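Jul 7, 2022
By Said Ramadan

Caring for old plates and bowls

In March my wife and I moved to a smaller apartment in Vadton, and I had to wash and pack all our dishes by myself. Some of them came from my mother, and I was very nervous. These are the notes I made then, with a few things I learned later.

Washing by hand

Put a folded towel on the bottom of the sink before you fill it. Most chips happen when a plate slips the last few inches and meets the metal. Use warm water, not very hot, and never pour hot water on a plate that was standing in a cold cupboard. Wash one piece at a time. I used to put everything in the water together, and I lost a good saucer this way.

For painted plates take a soft cloth. The green side of the sponge will make the colors dull after some years, and gold lines will go even faster.

Gray marks from knives

These are usually not scratches. It is a little metal that stayed on the glaze. Mix baking soda with a few drops of water until you have a paste, rub with your finger in small circles, and rinse. Try first on the back of the plate. If the mark is still there after 2 tries, I leave it.

Tea stains in cups

Fill the cup with warm water and one spoon of baking soda, and leave it until morning. Do not use bleach on old cups with fine cracks in the glaze – it goes inside and you can smell it for a long time.

Stacking in the cupboard

Put a paper napkin or a round piece of felt between painted plates. I cut mine from an old blanket, 21 pieces, and it took one evening. Keep the stacks low, with the heavy plates at the bottom. Cups should not hang from hooks if the handle was glued before.

The shelf is also important. Ours is from Movevwood and it was bending in the middle, so I added one more support under it.

Packing for a move

Wrap each plate alone and stand the plates on their edge in the box, like records. Lying flat, the bottom ones carry all the weight. Fill the empty places with towels, and close the box only when you shake it a little and hear nothing. Newspaper is cheap, but the ink comes off on white dishes, so put clean paper first.
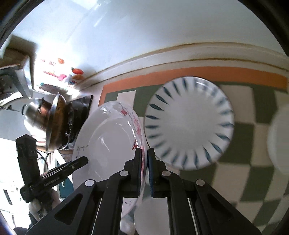
Small chips on the rim

Run very fine sandpaper (I use 1000) over the chip with a little water, only until it does not catch your finger. Wipe away the dust with a damp cloth. A plate repaired like this I keep for the wall or for holding keys, and we do not eat from it anymore.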